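I got to the Skasurell open day on a Monday in January, a little after 10, and signed in at the front desk. The building is in Desdale, behind the bus depot. I wanted to know if a machine can do a kitchen chore yet. I run a small lunch counter and I wash a lot of pots.

The tour starts with a long hallway of posters. You can skip it. The work is in the back rooms, and the one I spent the most time in was set up for pots and lids. Jeferson Queiroz was running it that morning. He let people stand close and didn't rush anybody. 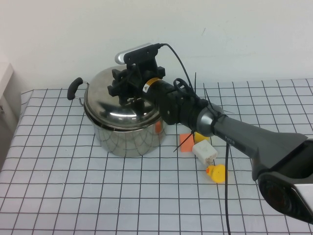
I asked him what the hard part was, and he said shiny metal. A polished pot throws back whatever is near it, and the software has to work out which edge is the pot and which is a reflection. He gave me the count for that task so far: 1471 tries since they started keeping records. He would not give me a success rate, and I asked twice.

Speed is the other problem. The fastest full run in their log, lid off and lid back on, is 71 seconds. I can do it in two, with a phone in the other hand. Jeferson said speed was not what they were working on this year – they want it to go right with a pot it has never met.

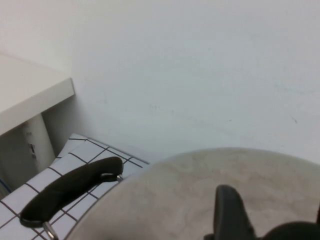 Lunch was soup and bread in the lobby. After that there was a talk from Gradix, who sell shelf-stocking machines to stores. That one sounded closer to ready, but it was all slides and no machine, so I can't say.

My answer for now is no, not in a kitchen like mine. I would look again in a few years. Parking was $7 and the lot was full by 11.

Comments (3)

Grímsdóttir: Did they say anything about wet pots? Mine are never dry when I stack them.

potwasher71: 2 seconds is generous if the lid is hot.

deb in Desdale: Went in the afternoon, over 105 people in line for the talk. Soup was gone.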